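Week two of the computer teardown set
18/08/2019

We passed 1,964 recorded examples on Friday, which is further along than I thought we'd be when we started in July. The target for the Skeverside job is higher than that, but the number matters less to me now than what's in the pile.

The task is taking apart old desktop computers. The arm is guided by hand through each step, the wrist camera and the joint positions are saved together, and each attempt is kept as one example. Later the lot goes into training. We have 16 desktops to work through, and we put them back together and do them again on a different angle or under different light.

Cables are the slow part. A drive bracket sits where it sits, but a bundle of cables falls differently each time the case is moved, so two examples of the same step can look quite unalike. I used to tidy them between attempts. I stopped doing that in the first week, as the recycling shed at Flodville won't be getting tidy ones. 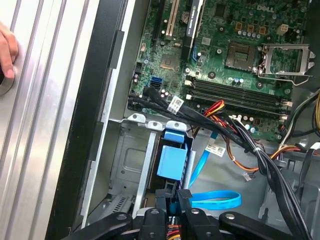

Prenomthorpe wrote under the last post that we should throw out any example with a person's hand in it, on the grounds that the model will learn to wait for a hand that never comes. I've thought about it and I'm keeping them, tagged. At Flodville somebody will be steadying the case a fair bit of the time, and I'd like the system to have met a hand before then. If the tagged ones turn out to hurt, we can train without them and compare.

I did throw out 400 others. Most were from one afternoon when the camera clock had drifted from the arm's clock – only by a bit, but enough that the gripper closed before the picture showed it closing. I now check the clocks every morning and again after lunch.

Next week is drive brackets only, with 2 grip settings. I also need to order more labels.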